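29 September 2023. Up at 4, no sleep 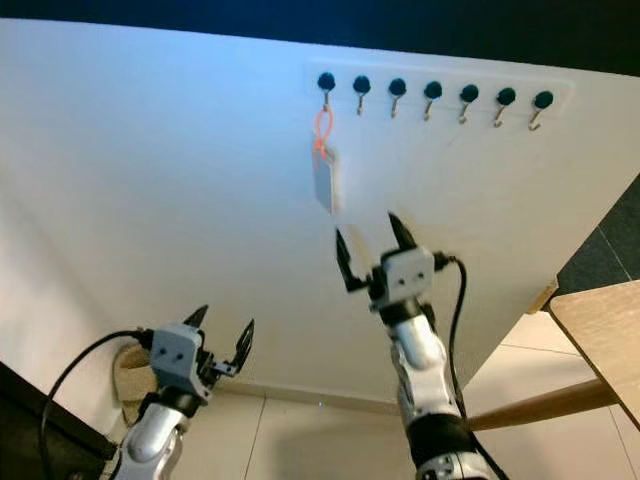

Supper club menu finally done. Aslı wants the lamb first, I said no, soup first, she sulked, we did soup. Tasting at Guerreiro tommorow with the Winditz people. 235 covers in October!! Never cooked for more than sixty.

Stock reduced too far again. Salty. Start over.

Akinyi Kombo rang re the cookbook, wants nearly 3,000 words on my grandmother's kitchen in Sadamton. Wrote two lines, hated both. Her plum dumplings maybe, or teh bread.

Feet killing me. Order shallots, call the fish guy.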